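# Smudges on a stainless fridge
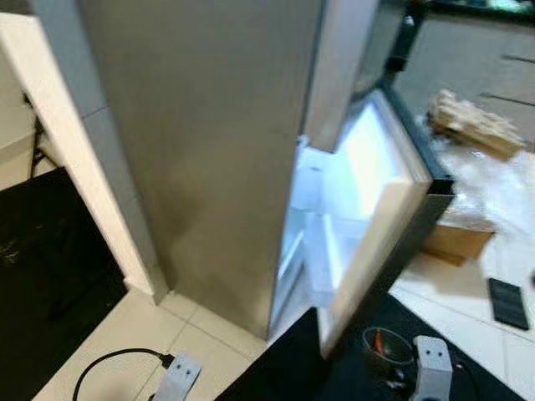

What's the best way to get smudges off the side of a stainless steel fridge? Mine looks dull no matter how much I wipe it.

**Jolgate**
Oh, I fought with this for years! Warm water, 2 drops of dish soap and a soft cloth, always going along the grain - then dry it right away with a clean towel, and take your time over it. I do ours every 10 days or so and it stays lovely.

**Clistix**
Olive oil. Just a tiny bit.

**Farkitz**
I'd go easy on the oil, dear, it grabs dust. Plain soap did fine for me.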